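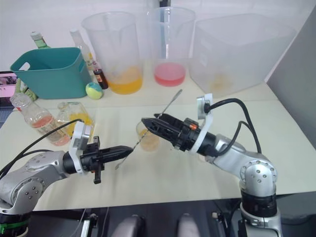
Print this page | E-mail this page

Plollari Beverages: Trade Marketing Working Group
Minutes, November meeting

Present: Teresa Peixoto (chair), Nicanor Pereyra (field sales), Vitória Quintela (packaging), Åsmund Bakke (supply planning)
Apologies: Aníbal Baptista (legal)

Meeting opened at 9:35 a.m.

1. Previous minutes
Accepted with one correction. Item 4 should read "shelf strip", not "shelf tray".

2. Returnable crate pilot, Braltmont
N. Pereyra reported that 178 outlets have signed the pilot terms. Crates are delivered full on the regular route and empties are collected on the next call. The deposit is shown as a separate line on the invoice. Two wholesalers asked for it to be netted against the monthly rebate. The group did not agree to this, as the accounting system cannot post a deposit against a rebate code.
Action: N. Pereyra to send the standard reply to both wholesalers.

3. Crate labels
V. Quintela tabled two label stocks. Stock A survives the crate washer but leaves adhesive on the handle side. Stock B peels clean and loses print contrast after repeated washing. Scanner read rates for Stock B were not available. The decision is held over.
Action: V. Quintela to obtain read rates from the Antunes depot before the next meeting.

4. Depot capacity
Å. Bakke stated that the Antunes depot can hold up to 1,000 empty crates under cover. Beyond that, crates stand in the yard and must be rewashed before filling. He proposed a fixed collection by the washing contractor, Brurkden, in place of the present call-off arrangement. Brurkden has quoted on loads of 40 pallets. T. Peixoto asked whether part loads would be charged at the full rate. Å. Bakke did not have the contract text.
Action: A. Baptista to confirm the part-load clause in writing.

5. Winter price list
Circulated before the meeting. The glass half-liter line was missing from page 2 and will be restored. No change to case quantities. The list goes to outlets with the December statement.

6. Other business
The outlet survey form is to be shortened to one page. N. Pereyra noted that the current form asks for the outlet number twice.

Meeting closed at 10:50 a.m. Next meeting to be set by e-mail.

Reader comments (3)

routeman_d: Item 2, does the deposit line apply to mixed crates as well?

N. Pereyra: Yes, same code. Mixed crates use the full-crate deposit.

Corner Store 12: We had Stock B labels on the last delivery. Two would not scan at the back door.

Contact | Copyright Plollari Beverages | Back to top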